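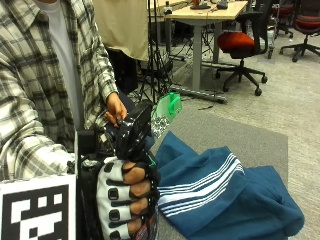
Striped teal one, on the floor.

dirkmont16 wrote:
Bought into the Akeo floor-fold method after reading the Henríquez page. The claim is that a rug grips the cloth so you get square corners every time. I don't buy it. Mine came out crooked at the stripe end on Thursday and I followed all 5 steps. Has anyone here had it work on a big shaggy gray rug?

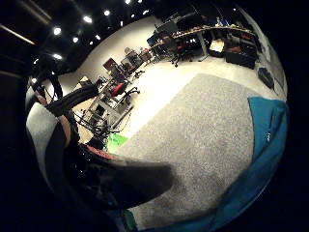

Babatunde Idahosa wrote:
Shag is your problem. Flat carpet grips, shag pushes back. Fold it on a desk.

dirkmont16 wrote:
The page says any rug. And a desk means clearing the desk first, so there go my 10 minutes. I'd also like to know who tested this, as the stripes run crooked the moment you pull one side,

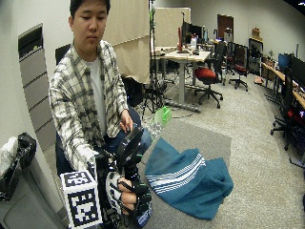 and then you're smoothing the whole thing out again from step one. How is that faster than folding in the air?

Haris Kakakhel wrote:
Disagree with both of you. Shake it out first, line up the stripes, then fold. Works on my rug.

dirkmont16 wrote:
Which rug? Shag or flat?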